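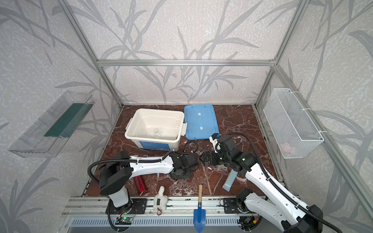 Accueil > Entraide > Robotique > Règles et bonnes pratiques

Rechercher dans les questions OK

Débris et objets épars dans une cellule à deux bras : quelle règle appliquer ?

Notre établissement rédige la consigne de la cellule Lelska. Le plan de travail porte de petits débris blancs et des objets y sont posés jusque sur le rail avant. Convient-il d'imposer une remise en ordre avant chaque cycle ?

Réponse de Wolfram Tiedemann
Il est recommandé de distinguer les objets de la tâche des résidus. Les premiers figurent sur une liste affichée ; les seconds sont retirés à l'arrêt, énergie coupée. Une bande de 200 mm le long du rail avant devrait rester libre. L'analyse de risques du site prévaut sur toute règle générale.

Réponse d'Ehab Helmy
Même avis. Prévoir en outre le contrôle des gaines de câbles et un registre signé.

Réponse de Grosar
Un coup de balayette suffit.

Commentaires
Lullura : La bande de 200 mm vaut-elle aussi pour un câble enroulé ?
Wolfram Tiedemann : Oui, sauf s'il est inscrit sur la liste.
Arabzadeh : Consigne reprise chez nous depuis février, merci.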